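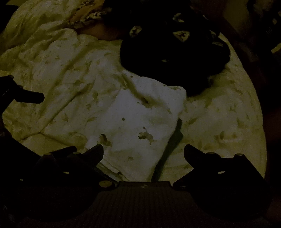 Vol. 2, Issue 16

Comparing Two Hand-Held Grippers on Soft Household Items
Student project report, Gebreyes workshop course

We began in April with a simple wish, which was to find out whether the Plokeck gripper or the older Vultum would be kinder to cloth (and to our wrists!). Folded towels on a bed became our favorite test, because a towel lying on a soft duvet gives way under the fingers in a manner no tabletop ever prepared us for.

Both tools have two jaw fingers and a camera looking out over them, and we logged everything with the Litodov controller, 1,572 grasps in all. In dim rooms the black fingers were easy to pick out against pale bedding, but anything dark nearby tended to melt into one shape on the screen, and we spent roughly 29 minutes per session fiddling with exposure before we gave up and left it alone.

The Plokeck closed more gently and slipped more often. The Vultum held on well, though it liked to take a pinch of duvet along with the towel. We would still like to try softer fingertip pads on it, and the lab has promised us a set.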